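Notes for my slot: "Should we rent the grippers?"
By Dean Fairclough
2020-06-26
14 shares | 4 comments

Start without the title slide. Ask for hands: who has been sent a sales deck this year promising that a robot can learn your job by watching it? Wait for the hands. Leave mine up.

What I'm reviewing is the Vollirberg kit. It's a service as much as a product. You get hand-held grippers with a camera on them, printed markers, a camera for the wearer's head, software, and a Vatudside person on the phone. Your people do their normal work holding the grippers. The recordings go off to Vatudside, and some weeks later you get back what the brochure calls a "skill." You pay by the month for the kit and again for every skill.

Say plainly that I have no stake in this. Bellamy paid for the trial at Davidby and I was asked to write down what I thought. Nobody asked me to like it.

First point, and go slowly. The grippers are the good part. They are comfortable for the first hour, the fingers open and close the way you expect, and a new person can pick up a paper bag or a small box with one in a few minutes. I've used worse tools that cost more. If the pitch had ended there I would have a shorter talk.

Second point: the space. The brochure shows one person at one clean table. Ask the room to think about their own floor. Where do the chairs go? Who is walking behind the table at ten in the morning? Vatudside says a busy background is fine and may even help. Maybe so. I asked for a test that compared a busy room with a quiet one and was told it was planned for October. 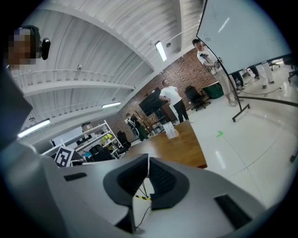
Third point is people's time, and this is where I get grumpy. We recorded 236 runs of one task, moving small items from a table to a shelf. The price sheet counts those as free, on the grounds that your staff are there anyway. They are not there anyway. They have work. Two of ours were on the kit for 9 working days and their usual jobs went to somebody else, who got paid. Put that number in your own spreadsheet, because it isn't in theirs.

(If somebody asks about sore wrists: yes, two people mentioned it. No, I didn't measure anything. Move on.)

Fourth point: who throws out the bad runs? Drop an item, grab it again, carry on. Is that a good run or a bad one? The manual gives this half a page. Tatiana Halás, who ran the sessions on our side, ended up writing her own rules on a sheet of paper and taping it to a door. Her rules were better than the manual. I told Vatudside so, and they asked for a copy. Pause here, people usually laugh. Then ask whether we got a discount. We did not.

Fifth: the skill itself. Be fair. It came back on time. On the arm we had on loan it moved the items it had been shown, on the table it had been shown, most of the time. I swapped in a different box and it stopped and hung there. Vatudside's answer was that I needed more recordings. That may be correct. It's also the answer you'd expect from a company that bills for each new skill.

Don't get drawn into arguing about whether the method works in general. I don't know. Smarter people than me think it does. My question is whether this kit, at this price, makes sense for a shop with 8 people in it.

What I'd ask before signing:
- Who owns the recordings when the contract ends? Our draft said "shared." Get that word taken out.
- Are faces blurred before anything leaves the building, or after? I got both answers, from two people, on one call.
- What does a second skill cost if it's nearly the same as the first?
- Can you see it run on a table they didn't set up?

Where I've landed: rent for one month, one task, and pay for one skill. Don't take the yearly deal, however nice the lunch is. If they won't do a single month, I'd wait.

Leave ten minutes for questions. Bring the spare gripper and pass it around, people listen better once they've held it.

4 comments

marlow_t: The point about staff time is the whole thing for us. We had the same "they're there anyway" line from a different vendor.

Tatiana Halás: For the record the sheet is still on the door. Rule four has been changed since the talk.

pkj: Did you try it with two grippers or only one? Our work is nearly all two-handed.

Dean Fairclough: Two, for every run. One-handed is cheaper but I couldn't think of a job here that would suit it.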